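Gerkeck Bin-Picking Kit – four months in

We bought the Gerkeck kit in December for our little workshop at Itavthorpe, and I must say I've grown very fond of it! Setup took Nilmini and me most of an afternoon – the manual wanders a bit – but support were lovely, and the software now feels like an old friend.

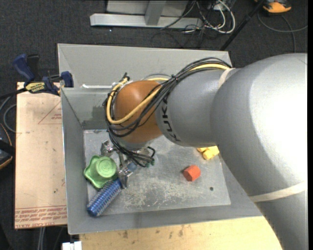 Cable dressing is my one real grumble, as the kit comes with only 22 ties and you'll want more. On our KUKA the black bundle and yellow hose loop right out past the wrist, and I'd love a neater sleeve for the next one.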